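Ticket 246 – Wrong edition showing on order, Chinese caterpillar book
Shop: Mercado
Opened by: customer, October
Status: waiting on catalogue team

Customer message

Hello, and thank you for getting back to me so quickly last time, it was much appreciated. I'm setting up a little shelf of Chinese picture books for our Saturday-style story club (we call it Rarevus, long story) and I ordered 好饿的毛毛虫, The Very Hungry Caterpillar, from your Lireck children's list. The order page calls it "hardback, English, 34 pages", and the Iltudeo label sheet printed the same thing, so now my shelf list is wrong as well! I don't want to send anything back – I only want the listing put right so that the labels come out properly.

I've tried deleting the entry and adding it again, and I've tried typing the title in Chinese, but it goes back to English every time I save.

Reply from support

So sorry about the muddle, and what a lovely idea for a club. Could you send us the cover, with the title and the names under it readable if you can manage it? The publisher's name would be a great help too. Please don't worry about the label sheet for now, we can reissue all 21 labels once the entry is mended.

Customer message

Of course, attached. The names under the title are 艾瑞·卡尔 for the words and pictures and 郑明进 for the translation, and the publisher is 明天出版社. I do hope that's enough to go on.
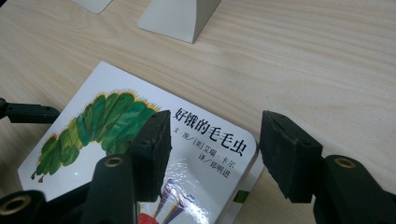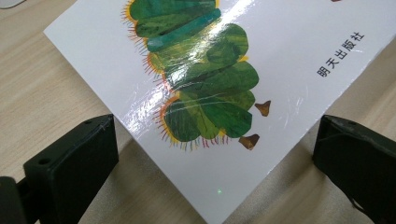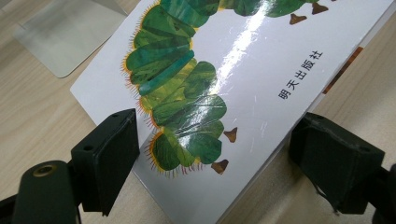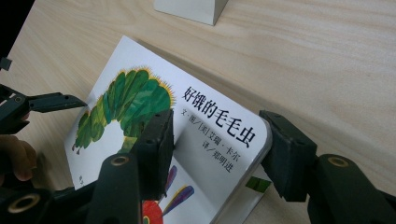
Attachments 1–4: front cover, Chinese edition. Title and names in 1 and 4, publisher in 3.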